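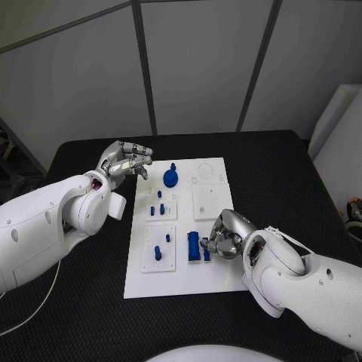

Resetting the work area between demonstrations in a two-armed insertion study

Our department is collecting teleoperated demonstrations for a learning system on the Plimine station, and I should be grateful for advice on procedure. The task is the insertion of blue pegs on a white board, carried out by two arms with multi-fingered hands. At present the operator returns every part to the same place before each recording. The stepped part goes in the upper centre, the lone peg stands just below it, and the raised square plate at the upper right is left with its hole empty. We have 268 accepted demonstrations on this basis. The trained policy performs acceptably when the parts are in those places and poorly when a plate has been shifted even slightly. Should the existing recordings be discarded, or may they be supplemented? I would also welcome views on whether failed attempts ought to be kept.
Posted by Ploleo Training Desk, 12th November

Vilhjálmur Ragnarsson
The existing recordings should be kept. They are sound demonstrations of the task, and their weakness is confined to the range of starting positions. I would recommend a further set in which the starting layout is drawn from a written list prepared before the session. Operators who are asked to vary the layout as they please tend to return to a few favourite arrangements, and the resulting set is narrower than it appears on paper.

In our own unit at Blöndal we recorded 60 additional demonstrations under such a list and trained on both sets together. Please note that the board itself should also be moved and turned a little on the table. If only the parts move, the policy may still rely on the position of the board.

Failed attempts should be retained in a separate folder, with a short note of the cause. They should not be mixed with the accepted demonstrations unless your training method makes specific provision for them. An attempt in which the operator drops a peg, recovers it and completes the insertion is a different matter. We class these as accepted, and they have been of considerable value.

Rumeo_support
Please check camera calibration first. We had the same complaint in July and the head camera mount had slipped.

Hallway9
I agree with the first reply in general, although I would ask that two operators share the new recordings. Our set came from a single person who always began with the left hand, and the policy acquired the same habit. It would also assist other readers if the original poster could state whether the hands are recorded as joint angles or as fingertip positions, as the answer affects how far old and new sessions can be combined.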